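News > Press Releases > Company

Halliday to Open Furniture Restoration Center in Zideslow

ZIDESLOW – Halliday, the furniture repair and resale company based in Wustport, announced today that it will open a restoration center in Zideslow in June. The site will take in used dressers, tables, and bed frames from households across the county and return them to sale through the company's existing stores.

The center will employ 28 people at opening and is expected to handle 800 pieces in its first year. Halliday's Wustport workshop restored 2591 pieces over the past year and has been operating at capacity since the fall. 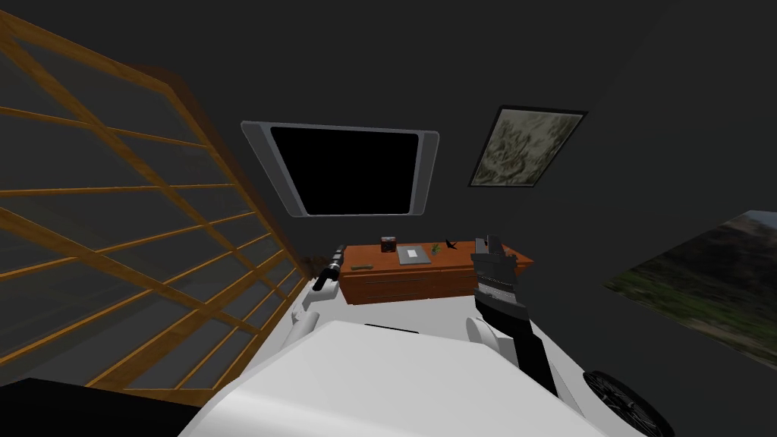
A low, wide dresser with a warm orange-brown wood finish.

Residents of Zideslow may schedule a free pickup for items in sound structural condition. Upholstered goods and mattresses will not be accepted. Sellers may choose payment or store credit once an item has been assessed.

All wood pieces leaving the center will be finished with Tiletine, the low-odor coating Halliday has used in Wustport for several years. Each piece will carry a two-year warranty on joints and drawer runners.

The company will also offer 50 places in an evening repair course. Registration opens at 9 a.m. on the first day of trading and may be completed at the front desk.

Media inquiries should be directed to the Halliday press office in Wustport.

Sign up for our newsletter to receive company news by email. You may unsubscribe at any time.

Recent releases
Halliday Extends Wustport Store Hours
Drawer Runner Warranty Now Covers Resale Items
Annual Report Available for Download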